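NOTA DE PRENSA

Hikstead vuelve a caminar: abrimos inscripciones para la travesía popular de Juvdale

Juvdale, 17 de septiembre

Hola a todos, compañeros de los medios y gente que se ha colado en la lista de correo (bienvenidos también). Soy So-yul Ha, llevo la comunicación del club de senderismo Hikstead y este año me toca a mí contaros la travesía, así que poneos cómodos, que tengo muchas ganas y me voy a enrollar un poco.

Vamos a lo importante: desde hoy se puede reservar plaza para la travesía popular de Juvdale. Hay 200 dorsales y el año pasado volaron, de modo que si alguien de vuestra redacción se anima, que no lo deje para la última semana. La inscripción cuesta 6 euros e incluye el seguro, el mapa y el plato de lentejas de la llegada, que este año vuelve a cocinar el restaurante Mumach, en la plaza. ¡Y hay opción vegetariana, que me lo habéis pedido mucho!

El recorrido cambia bastante. En agosto estuve repasándolo entero con Senad Bošković, nuestro responsable de ruta, y decidimos quitar el tramo de la cantera porque la pista quedó fatal después de las tormentas. A cambio subimos por el collado Tshabalala, que es más bonito y tiene sombra casi hasta arriba, aunque os aviso de que la última rampa se hace larga (yo paré dos veces, y Senad me esperó las dos sin decir ni mu).

Habrá cinco puntos de agua, uno más que en la edición anterior, y el primero llega antes de empezar a subir de verdad. Os pido que lo pongáis en la noticia, por favor: hay que salir con agua encima desde la plaza y volver con el envase en la mochila. 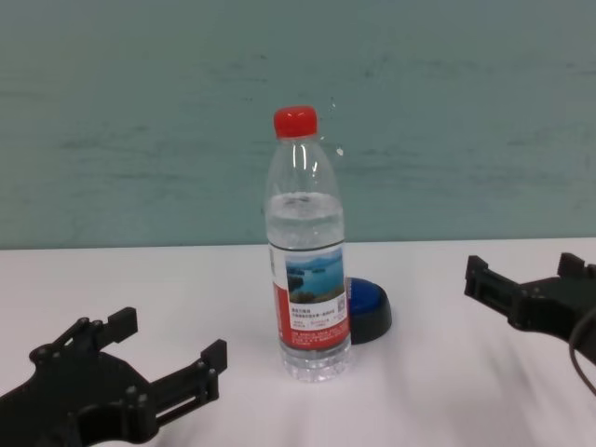
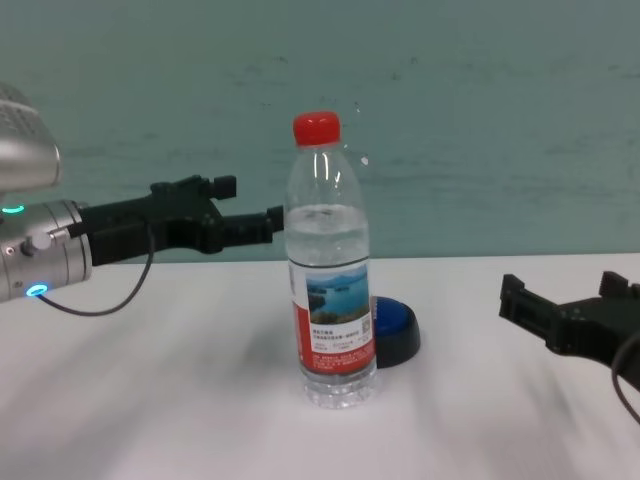
La salida será a las nueve, delante del frontón, y el control de dorsales abre una hora antes. Los menores de 14 años tienen que venir con un adulto, y los perros son bienvenidos siempre que vayan atados en la zona de pastos. Para quien no quiera hacerlo todo hay un recorrido corto, llano, que vuelve por el río y se puede hacer con niños pequeños, aunque con carrito lo veo complicado por las dos pasarelas.

Senad me ha dejado una frase para vosotros: «La ruta nueva me gusta más que la vieja, y eso que la vieja la marqué yo». Os la paso tal cual, que luego dice que le cambio las cosas.

Si queréis venir a grabar o a hacer fotos, podemos subiros en coche hasta el collado. Solo hay cuatro asientos, así que avisadme con tiempo y lo organizamos. También puedo mandaros el perfil de la ruta y el mapa en buena calidad, basta con contestar a este mismo correo.

Las inscripciones se hacen en la web del club o en el local de Hikstead, por las tardes.

Contacto de prensa: So-yul Ha, club de senderismo Hikstead, Juvdale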